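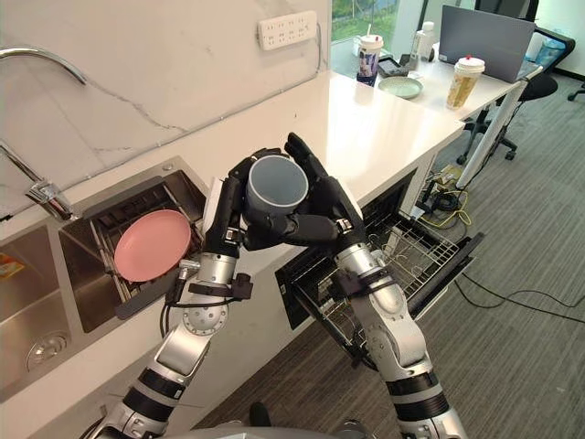 The Ristley Interfaith Table is looking for 25 people who are willing to disagree about God over soup. We meet once a month in the back hall at St. Paul, Rumberg, from October through May, and we talk about blessings, burials, fasting, food rules and whose holiday has taken over the parking lot. Soup is provided. Drinks come in a plain plastic cup, much like the gray one in those two black hands, and a cup held up with its mouth open is our signal for wanting to speak. We tried a bell for one season. It was rung a lot.

You don't need to be learned, or devout, or even sure. We'd like members of any congregation in Rumberg or Triltell, people who used to be members of one, and at least a few who have never set foot in any of them. Clergy may apply but will be asked to keep it under three minutes.

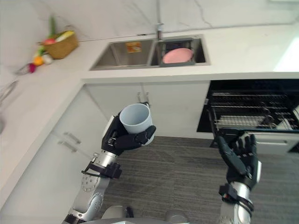 What we ask of you

Come to six of the eight evenings. Read a short passage beforehand, usually two pages, from a tradition that isn't yours. Leave the pamphlets in the car.

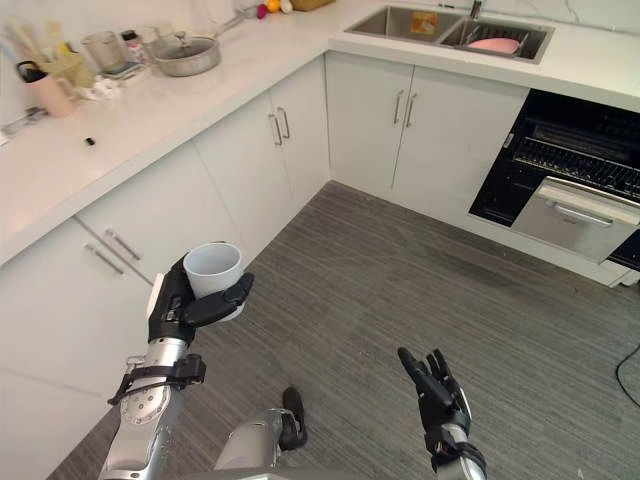
Will anyone try to convert me?
House rules forbid it, and a moderator sits at each table to enforce them.

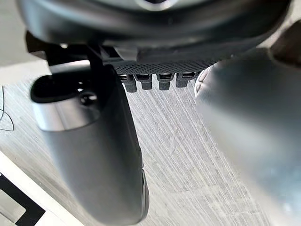 Applications are read by two moderators from different traditions, who have so far agreed on almost everything except the thermostat. Please write up to 300 words on a religious question you've changed your mind about, or one you refuse to. First speakers do run on at our tables: picture the four little gray prongs under that dark housing, longest on the left and shortest on the right, and you have a typical evening. We're hoping for a few people from the right-hand end.

Leave your letter in the box by the hall door in Ristley before the end of August.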